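Search this site Enter keywords Go

Tipping Out the Tub: what I learned from sorting big bricks
Speaker notes, Solside toy library evening, October 6, 2022
4 min read

Slide 1. Wait for the chairs to stop scraping. Say hello. Say I'm here to talk for 7 minutes on large building bricks and that they're free to leave at 6. 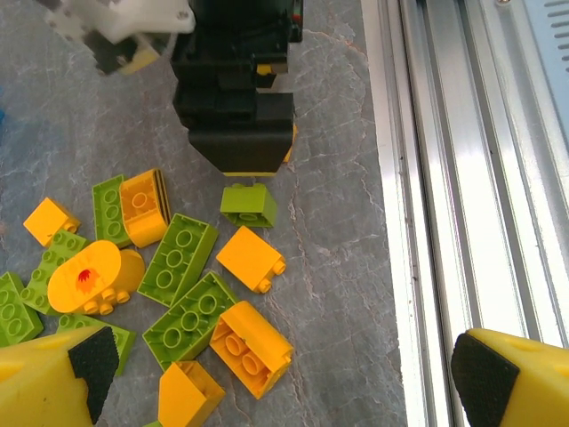
Start with the pile. Everybody in the room has one at home, or has trodden on one. Ask who sorts by colour. Hands up. Ask who sorts by shape. Fewer hands, smugger faces. Ask who shuts the lid and walks away (my people).

Tell them how I got into this. Our branch at Gronow was left 707 large bricks in three bin bags, with a note saying "mostly clean". Pause on "mostly". I put my name on the roster for one afternoon in April and came out the other end with opinions.

Slide 2. Colour.
Colour sorting looks lovely on the shelf and is close to useless on the rug. A kid who has a tub of green has a tub of green. What they want is the sloped one for the roof, and it's at the bottom, because slopes always are. Yellow and lime green together are a special treat under the fluorescent tube at Gronow, where by four o'clock I was holding pieces up to the window like a jeweller.

Slide 3. Shape.
My four heaps: 2x2s, 2x4s, slopes, and Other. Warn them about Other. Other began as a saucer and ended as a washing basket. If Other is your biggest heap you don't have a system, you have a basket.

Show the 2x2 and the 2x4 from the box. Pass them round. Get them back this time.

Mention that a brick on its side is harder to pick out than you'd think. Studs up, you know it straight away. Tip it over and you're squinting at a wall. I now flip as I go, studs up, and it sped me up no end. My family has asked me to stop mentioning this at dinner.

Slide 4. Surface.
Do it on a table, not the floor. Hard top, no cloth. Bricks on a cloth drag the cloth, and then the tea. Spread them one layer deep before you pick up a single piece. I ignored this for the first 238 and had to start again.

Slide 5. Washing.
Mesh bag, warm water, drop of dish soap, air dry with the hollow side down. I tried the Ornow drying rack, which is meant for baby bottles, and it was fine. I tried the Itus one too. Also fine. Don't let this turn into a discussion, it did at the last talk and we lost the raffle slot.

Slide 6. Lending out.
Bags of up to 500 were the old rule. Have you lifted one? Small bags now, with a mix of shapes in each and a card listing what went out. The card comes back chewed. Budget for cards.

If there's time: the story of the sandwich in bin bag two. Read the room first, supper is straight after.

Questions. Someone will ask about glue. The answer is no.

Pack up the box. Check under the front row for the 2x4.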